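Last touched: Thursday, December 30, 2021

# Bundside arm – questions I keep getting

Bundside is the desktop robot arm I've been building since May, partly on my kitchen table and partly on the back bench at the Clatthorpe shared workshop. I put the build log up expecting maybe three readers and got a pile of email instead, so I've moved the answers here. If yours isn't covered, write to me anyway! I'm slow but I do reply.

## Is this a kit? Can I buy one?

Nope, sorry. It's one arm, and I keep taking it apart. The part files are in the download folder and you're welcome to them, but the wrist changed twice this fall and the files for the old wrist are still mixed in with the new ones. Anything with "w3" in the name is current. Ignore "w3_old", that one's my fault.

## What did it cost?

I've got $311 in it so far, counting the motors, the controller board, bearings, screws and one power supply I killed by wiring it backwards. That doesn't count filament (the workshop sells it by weight and I lost the slips) or my membership at Clatthorpe, which I'd be paying for anyway because I like the table saw.

## Do I need a workshop, or can I do it at home?

You can do nearly all of it at home. The two jobs I take to the workshop are drilling the base plate, where you really want a drill press so the four holes come out square, and pressing the shoulder bearing in. I tried the bearing at home with a vise and a socket and cracked the housing. Then I printed another housing and cracked that one too.

## What's Gunawan?

Gunawan is my control program. It reads the joint angles, works out where the fingers ought to be, and sends the motors their next move. It started as one long file and is now six medium-long files. The name doesn't stand for anything, I just needed to call the folder something.

## And Hostis?

Hostis is the simulator side – a little world with a table, an arm and something to pick up. Gunawan can talk to either Hostis or the real arm through the same connection, so I can try something dumb on screen before I try it with motors that pinch. I'd say I spend two evenings in Hostis for every one with a screwdriver in my hand.

## Why is everything in the simulator so blocky?

Speed, mostly. My laptop is old and I'd like to get a lot of tries done before bedtime. There are no fancy shadows and no textures, and the finger shapes are chunked down to a few boxes each with the notches left in, because the notches matter when the cube gets squeezed. I look at the view from the wrist more than any other, so that's the one I've tuned.

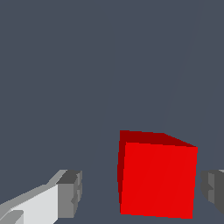

*Wrist view in Hostis: red cube between the fingers, neither one touching it yet.*

People ask whether the plain gray background makes life too easy for the arm, and yeah, it does. A red cube against gray is about the kindest thing you can ask a program to find. My kitchen table has a wood grain pattern and usually a coffee mug on it. I'll add some clutter to Hostis once plain pickups are boring.

## Do both fingers have to reach the cube at the same moment?

I used to think so and wasted a whole weekend on it. If one finger gets there first it just nudges the cube toward the other one, and on a smooth table that's fine. Where it goes wrong is when the cube is near an edge or sitting on something grippy like a silicone mat, and then it tips. Gunawan now slides the wrist sideways a bit before closing if the gaps look too uneven. It's a small correction and it made more difference than anything else I did that month.

## How many tries has it had?

In Hostis, 3,063 pickup attempts on the current version, and 2,057 of them ended with the cube up off the table and staying up. Please don't write in to tell me that's not great, I can divide! Most of the misses come from starts where the cube is turned close to 45 degrees and the fingers land on the corners.

On the real arm I've done 50, by hand, with a notebook. I haven't written those up yet. I changed the finger pads halfway through, so I need to split them into two piles before the numbers mean much.

## What are the finger pads made of?

Right now, strips cut from a rubber jar opener, stuck on with contact cement. Before that it was foam tape, which felt great for a day and then went flat. If you've got bicycle inner tube lying around, try that first – I only skipped it because mine was dusty with talc and I couldn't get glue to hold.

## What size cube should I start with?

I use a 1¼-inch cube, printed hollow. A solid one works too but it's noticeably heavier and the wrist sags a little. Don't start with a ball. I know it's tempting.

## Is it safe around kids or pets?

The arm isn't strong, but it's got pinch points at the elbow and it doesn't know you're there. Mine has a big stop button wired straight into the motor power, so it works even if Gunawan has locked up. Put that in before you do anything else, please. Unplug the arm when you walk away, and keep fingers out of the elbow while you're setting the zero position, which is how I got a blood blister.

## The arm jerks when I first turn it on. What did I do wrong?

Probably nothing! It doesn't know its starting angles until it's been homed, so the first move can be a jump. Park it by hand in the folded position before you power up. If it still jerks, check that the shoulder motor's plug is in all the way. Mine looked seated for a week and wasn't.

## Can I use your code for my own arm?

Sure. You'll need to change the link lengths in the settings file and probably flip the sign on a joint or two. If you get it going on something that isn't Bundside, send me a note with the settings you ended up with and I'll add them to the folder.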